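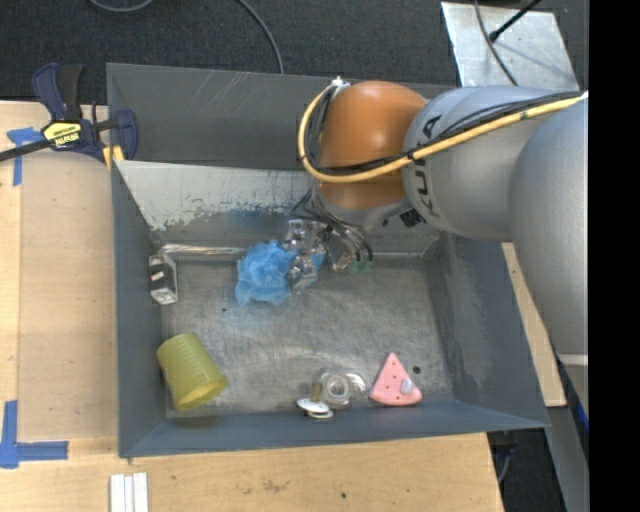 Griff in die Kiste: Greifer an einem KUKA-Arm über der Metallwanne, im Bild ein blauer Badeschwamm aus Netzgewebe. Abdruck honorarfrei.

Start | Produkte | Presse | Kontakt

Wadico stellt Greifpaket Clostora vor

Skaslow, 3. September. Mit großer Freude, und nach einer doch recht langen Erprobung, bringt Wadico sein Greifpaket Clostora auf den Markt. Es richtet sich an Betriebe, die bunt gemischte Kleinteile aus einer Kiste holen möchten, Weiches ebenso wie Durchsichtiges. Zum Paket gehören Greifer, Software und eine zweitägige Einweisung. Bei unserem Partner Schmieder lief es seit Februar im Probebetrieb: Von 1000 Griffen saßen 92 Prozent beim ersten Versuch, und darüber freuen wir uns wirklich sehr! Die Lieferzeit beträgt 6 Wochen.

Kommentare

teilefix: Gibt es das auch zur Miete?
M_Halle2: Und wie schlägt es sich bei öligen Teilen?

© Wadico | Pressekontakt | Nach oben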